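Looking After Fly Lines and Reels Between Trips

A floating line costs more than most people's first reel and gets less care than their boots. Most lines that are thrown out after two seasons are dirty, twisted, or stored badly, and all of that can be dealt with at the kitchen sink or on a workbench. The tips below are for coated trout and light saltwater lines and for ordinary click-pawl or disc-drag reels.

Cleaning the line

Dirt is the usual cause of a line that won't shoot and a tip that sinks. Algae and fine grit stick to the coating, and every cast drags that grit through the guides.

Fill a bowl with lukewarm water and add a few drops of mild soap. Avoid dish detergents with degreasers in them, as they can strip the slick finish. Strip the line off the reel into the bowl in loose coils, in order, and leave it for 20 minutes. Don't stir it. Stirring makes a knot that takes longer to undo than the whole cleaning job.

Pull the line out through a folded damp cloth, pinching lightly, into a second bowl of clean water. Check the cloth after the first few yards. If there is a gray or green stripe on it, fold to a clean spot and keep going. Then pull the line through a dry cloth and lay it in wide coils on a clean surface.

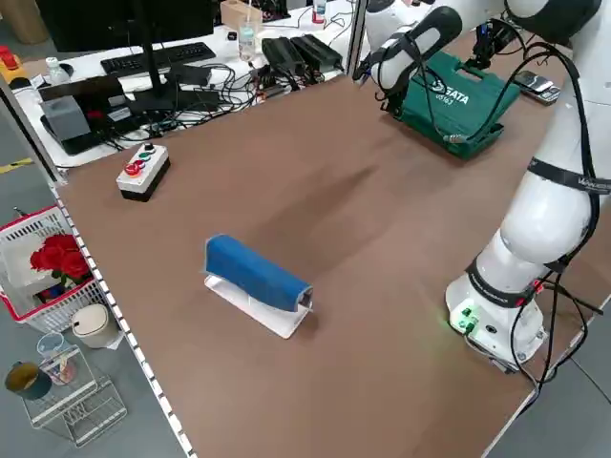

Workshop Tips, No. 46

Line dressing goes on only when the line is fully dry. Use very little. A dab on a felt pad will do the front half of a trout line, and the back half rarely needs any. Leave it overnight if you can, then buff off whatever is still on the surface. Dressing that is left on thick picks up dirt faster than a bare line does.

Sinking lines get the wash and no dressing at all.

Getting twist out

If the line kinks in front of the reel or hangs in corkscrews below the stripping guide, it has twist in it. Take off the fly and the leader, and let the bare line trail downstream in a steady current for a few minutes, then reel it in under light tension. With no river handy, lay it out across a mown lawn and walk it back in. A parking lot will ruin the coating.

Twist that comes back after every trip has a cause. It may be a bushy fly that spins on the cast, a leader too light for the fly, or the habit of pulling line off the side of the reel instead of straight off the front.

Memory coils

Cold water makes these worse. Before the first cast, strip off as much line as you plan to use and stretch it in arm-length sections, holding each one for a slow count of 9. Pull steadily. A hard jerk can crack the coating near the welded loop. A large-arbor reel helps too – the line sits in wider loops and comes off straighter.

Servicing the reel

Do this over a tray or a towel with a raised edge. The small spring behind the pawl will jump if it gets the chance, and it is the same color as most floors.

Take off the spool and wipe old grease from the spindle with a cotton swab. Look for sand around the foot of the spindle and under the rim. Rinse with fresh water if you find any, and dry everything before you put on new grease. A thin film on the spindle is enough. The click parts get a touch of the same grease, and the handle gets one drop of light oil where it turns.

Sealed drags should be left sealed. Wipe the outside and back the drag off to its lightest setting before storage. Cork drags are the opposite and need a little of the maker's own lubricant once a season. Never use spray oil on cork.

After salt water, rinse the reel under a gentle tap, never a hard jet, which pushes salt farther in. Take the spool off and let both parts dry apart. The backing holds salt as well. If the line has been run down to the backing, strip all of it off that night and rinse it.

Checking the backing and knots

Once a winter, go through the whole spool. Backing that feels stiff or shows brown marks should be replaced. Tug hard on the knot or loop between backing and line. Retie anything that slips or looks frayed. Wind new backing on under firm tension, laying it side to side, or the line will bury itself in it the first time a fish runs. 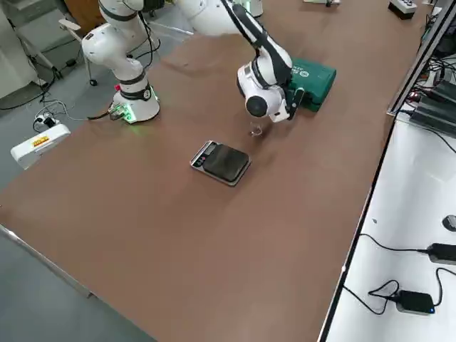

Storing for the off season

Lines can be left on the reel if the reel is kept at room temperature and the line is dry. For anything longer than two months it is better to take the line off and hang it in big loops over a wide peg or an old coffee can screwed to the wall. Tie the loops in three places with soft yarn. Label each one with the weight and type, as a five-weight and a six-weight look alike in February.

Keep lines away from sunscreen, insect repellent, fuel, and the back window of a car. Repellent is the worst of these – wash your hands before touching the line if you use it.

Recent tips

Patching waders at the seam
Mullen loop or nail knot: which to use where
Cleaning cork grips
Fixing a loose reel seat
Drying flies before they go back in the box
Storing rods in tubes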